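Zoltel soft-object set: README, and what broke

Hi, Peiyu Deng here. I put this set together with Yevhen Pylypenko, and before you load anything please read the part about the slipped timestamps, it will save you an afternoon.
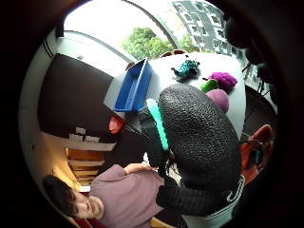

So, the fault. We recorded 3,204 short pick-and-place clips with the hand-held gripper, mostly soft toys and balls going into a tray. In January Yevhen was replaying a batch on the arm and it kept closing early, well before the fingers reached the toy. One time it came down shut and shoved the tray straight at Anqi Lei, who hit the stop button (thank you, Anqi!). She was fine, but we quit replaying that day.

I blamed calibration for far too long. The real culprit was our sync script: whenever the recorder dropped a video frame, it closed up the gap and left the gripper width log alone, so the two drifted apart. The worst clips were off by 100 ms, plenty to wreck a grasp.

What's in the folders:

clips_ok: 1,337 clips, checked and safe to train on
clips_drift: everything else, kept for anyone who wants to study the fault
tools: the fixed sync script, plus the old one so you can compare

Please don't replay clips_drift on real hardware. If you must, run at low speed with a second person on the stop button.

Known leftovers: 4 clips in clips_ok have no width log for the last second. I still need to trim those. Questions go to me or Yevhen.

Last edited 2019-02-17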